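Tullov Low Table, 40-inch: two months of vegetables and regret

I wanted a small plank table, pale, low enough to drag next to the sofa and plain enough that I wouldn't feel bad about it. Plurwood had the Tullov on sale in June. It came flat, in a carton that had been opened by somebody before me and closed again with a lot of optimism and one strip of tape.

Assembly is eight bolts and a hex key. The instruction sheet has drawings only, and in drawing four the table is upside down for reasons of its own. I got it together in the time it takes to listen to one side of a record and then took it apart again, having put the stretcher on backward. Second attempt was fine. If you own a real hex key, use that one. The supplied key is made of something closer to cheese.

The top is what you're paying for. The boards run the long way, there's a thin seam between each, and the whole thing is lighter in color than the catalog had led me to expect, which I count as a win. Mine was flat on arrival and has stayed flat. It doesn't rock on carpet, though my carpet would flatter anything.

The seams are where my affection starts to thin. Crumbs go in. Salt goes in. I have a toothpick reserved for this table and I'm not proud of it. Plurwood suggests wiping along the grain with a barely damp sponge, and that does work on the boards themselves. 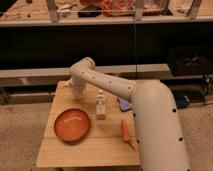
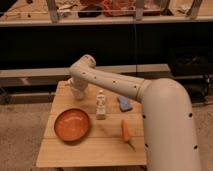
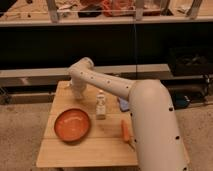
Orange bowl and white bottle on the planks.

Size is the other thing. Forty inches sounds generous until you put a bowl on it, then a bottle, then whatever you were going to chop, and by then you're planning your elbows. For one person and a snack it's plenty. For two people it's a negotiation. I wouldn't try to serve dinner from it, and the one time I did, the bread ended up on the floor and stayed there for longer than I'd like to put in writing.

Stains: the sheet says to oil the top before first use and I did not, as I was hungry. Tea left a ring on the first evening. I sanded it out with 200 grit and a bad attitude, oiled the spot, and now that spot looks better than the rest of the table, so I've had to oil the rest of the table. Budget an afternoon. It drinks more oil than you'd think and the room will smell like a cricket bat until the next day.

I also looked at the Soltani version, model 1032, which has a lip around the edge and costs noticeably more. The lip would stop a carrot from rolling off. It would also stop me from sweeping crumbs into my hand, and I do that ten times more often than I lose a carrot. The one from Altudton is cheaper but has a printed top, and I could see the same knot repeat itself three times across it in the store.

Four stars. I'd take off another half for the hex key, but the site only does whole ones. Buy it if you like pale wood and own sandpaper. Oil it first. Check that all eight bolts are in the bag before you throw out the carton, as mine had seven and the other was loose under the flap.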